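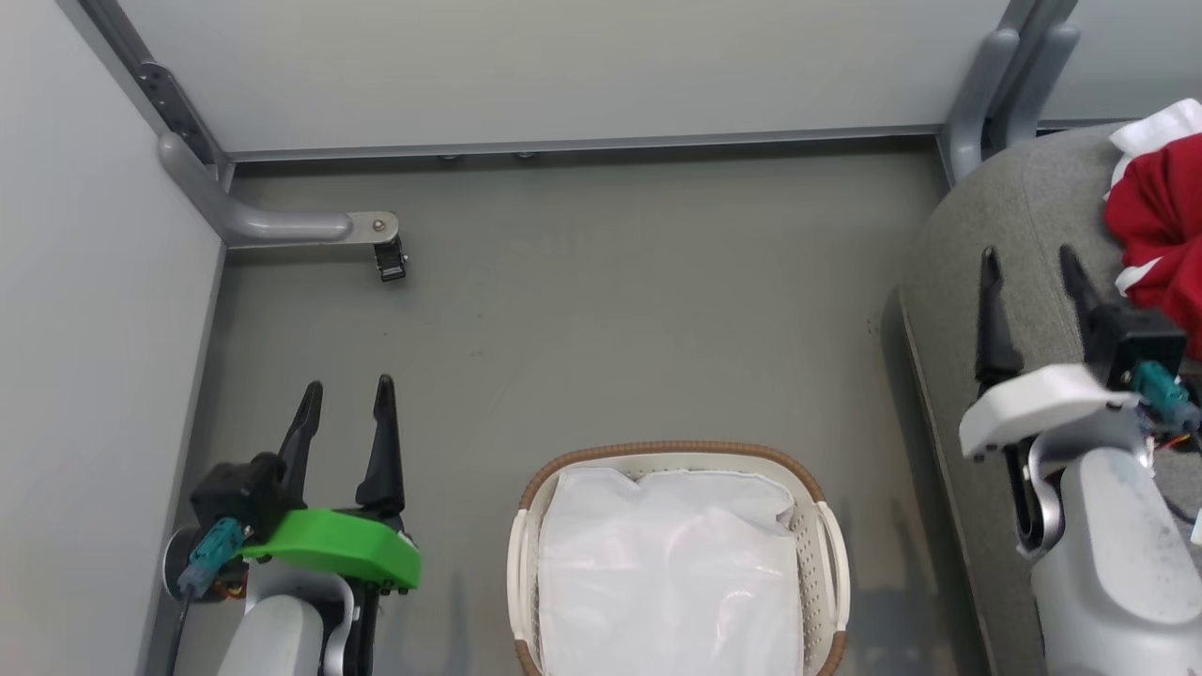

Zivier Prestent Vinyl Reissue, Two-LP Set

If you came to Munshi the way most of us did, through a scratchy radio session shared between friends, then you already know how hard it has been to find the Prestent album on vinyl. The first pressing sold out in a single December, and copies have been changing hands ever since for sums we'd rather not repeat. So it makes us very happy (a little giddy, even) to finally have this reissue on our shelves.

Zivier went back to the original tapes for this one, and you can hear it from the opening bars. The bass has more room, the brushed drums sit a touch further back, and the vocal on "Skedotum" comes through so close and clear that we played it three times in the shop before anyone thought to serve a customer. It's a gentle record, full of small rooms and late buses and people who don't call back, and it has always deserved a quiet pressing.

The album now runs across two records instead of one, so you'll be getting up to turn it over a bit more often. We think that's a fair trade for the extra warmth, and it gives you a chance to put the kettle on.

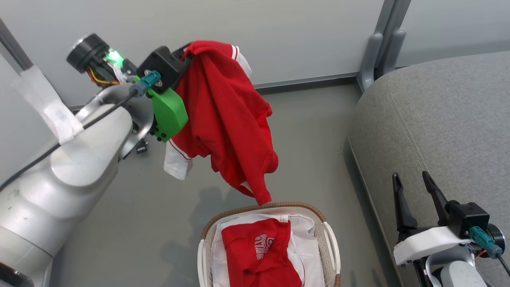 What's in the Set

Two black vinyl records, 40 minutes of album and a fourth side of demos
Gatefold sleeve with the original cover painting
Lyric booklet, stapled, with handwritten notes from the sessions
Download card for the full album and the demos
Catalog number ZIV 322

The first 200 orders also come with a folded poster of the tour artwork. It's a lovely thing, printed on thick uncoated paper, and it ships inside the sleeve so it won't get bent in the mail.

A word on the demos, which were the part we were most curious about. There are five of them, recorded at home on a four-track, and they're rough in the nicest way. You'll hear a chair creak, and on one of them the second verse hasn't been written yet, so Munshi just hums it.
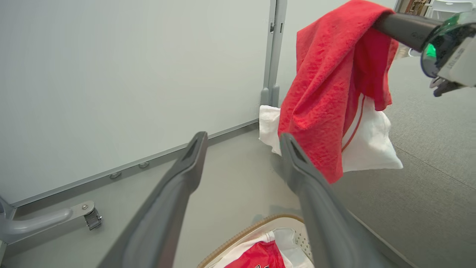 The early version of "Skedotum" is slower than the one you know and has a piano where the guitar ended up, and a couple of us have come to like it better, though we do go back and forth on that.

Shipping and Returns

Orders go out in a stiff cardboard mailer with the records packed outside the sleeve, which saves the seams from splitting. If yours arrives warped or scuffed, send us a photo and we'll replace it. Unopened sets can come back to us within 90 days for a full refund.

Page updated February 22, 2026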